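Play Kitchen Loan Set - Frequently Asked Questions
Mekell Toy Library. Last revised Thu 28 February.

This page covers borrowing, contents, cleaning and return of the play kitchen set. Questions not covered here go to Kalkidan Teshome at the loan desk. The set goes out in one carton and is intended for use on a table.

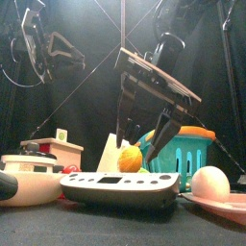
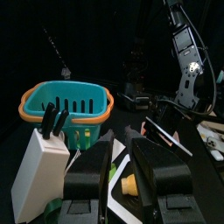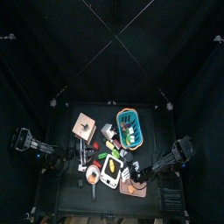
Play kitchen set, tabletop layout. The teal basket appears in all three views; the knife block is in the second, the board and frying pan in the third.

What is in the set?
The main pieces are the slotted basket, the knife block with its knives, the wooden board, the frying pan, a toaster-style appliance, a tray with a white rim and the play food. The food includes a red pepper and a green cucumber. Small pieces vary slightly from carton to carton, so the packing list in the lid of your own carton is the one that applies.

Is the basket part of the set or is it packaging?
It is part of the set and has to come back. It serves as the container for small food items during play and in transit.

Does the food have to be stored in the basket?
Small items, yes. Larger pieces can go loose in the carton. Do not fill the basket above the rim. The handles need to fold down before the lid of the carton will close.

Small pieces show through the slots. Can they fall out?
The listed food pieces are all larger than the slots. Beads, coins and similar items added at home are not, and should be kept out of the basket.

Are the knives sharp?
No. They are play knives and will not cut real food. Store them in the block with the handles up. A knife that has cracked or has a rough edge should be taken out of use and reported.

Can the frying pan or the toaster be heated?
No. Neither piece is rated for heat. Keep the pan off stoves and hot plates, including ones that are switched off but still warm.

What size of table is needed?
A square table with sides of about 100 cm is enough for the full layout. On a smaller surface, leave the tray in the carton and set out the board, pan and basket first. A dark, plain surface makes pale pieces easier to find at pack-up.

Is there a recommended layout?
There is no required layout. Most groups put the basket at the rear of the table, the board on one side and the pan near the front. This leaves the middle open for food pieces. The knife block is the tallest narrow item and tips when bumped, so it should stand away from the edge.

How is the set cleaned?
Plastic pieces: warm water and dish soap, rinse, air dry. Do not use a dishwasher. The slots in the basket hold crumbs and need a soft brush.
Wooden board: wipe with a damp cloth on both sides and dry it standing on edge. Do not soak it.
Yarn and fabric items: keep them separate from the kitchen set. They are not washed with it, and fibers catch in the slots.

How long is the loan?
The standard loan is 43 days. One extension of 6 days can be granted if no other group is waiting. Sets borrowed in August are due back on the first open day after the summer break, whatever the loan length.

Is there a deposit?
Yes, 200 per set, paid at pickup. It is returned once the contents have been checked against the packing list.

What happens if a piece is missing?
Look first under the board and inside the basket. Flat pieces end up under the board more often than anywhere else. If the piece is still missing, write it on the return slip. A missing food item carries no charge. The basket, knife block, board and pan are charged at replacement cost.

Can pieces from the Futum or Dovhaniuk sets be mixed in?
During play, yes. Sort them before return. The Dovhaniuk food is close in size to ours - check the mark on the underside if in doubt.

Where are sets returned?
To the loan desk or to the Durkinura branch. Durkinura accepts returns but does not refund deposits. Repairs and replacement parts are handled by Obsa Shiferaw, who can be reached through either location.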